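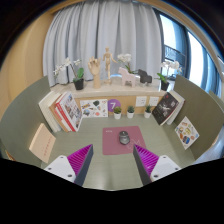 Sola grippers closing in on a mouse, pink pads and all.

Reviews > Robotics Gear > Hand-Held Grippers
Last updated 02/02/2018

I've been using the Sola hand-held gripper from Botness long enough to have opinions, so let's get into it. If you haven't run into one, it's a gripper you carry around yourself to record how a task gets done, so that a robot arm can learn it later. You do the moving, it does the remembering. I bought mine after months of fighting with the Clonis, and wow, what a difference in my wrists!

What I like most is the fingers. The magenta pads are ridged and soft, and they hold onto odd shapes way better than the flat rubber on my old one. My usual test is a computer mouse, because it's slippery and curvy and there's no good place to grab it. With the Clonis I dropped mine constantly (sorry, mouse). With the Sola I did 30 tries in one sitting and lost it only 2 times, both when I came in crooked and got greedy.

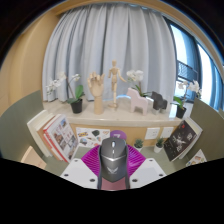 You do need to come in from the sides, though, and keep the squeeze gentle. The trigger has a long, lazy pull at first and then it bites all at once, and it took me a couple of evenings to stop yanking it. I kind of wish Botness had put a stiffer spring in there. The manual says you can swap it, but the page on how to do that is three lines long and one of them is a phone number.

Battery life is fine - I get up to 14 short recordings before the light starts blinking at me, then it's off to the charger. The charging cable is way too short for a desk with outlets at the back, so plan on an extension. Moving the files over is slow too, and the names it gives them are a mess. I spent a whole night renaming mine so I could tell a pickup from a put-down.

I also borrowed the Ignacio for comparison. Nicer handle, lighter, but the fingers felt mushy and I never trusted them with anything heavier than a sponge. For tidying a desk, like moving a mouse back onto its pad over and over, I'd take the Sola every time.

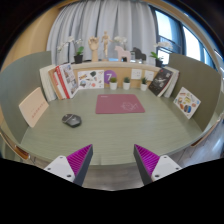
Price and who should get it

I paid $838, and yes, I winced. If you only want to play around for a weekend, borrow one. If you're recording every day like me, it's worth it. Botness has a smaller version coming in May and I'm already tempted, mostly for the shorter trigger.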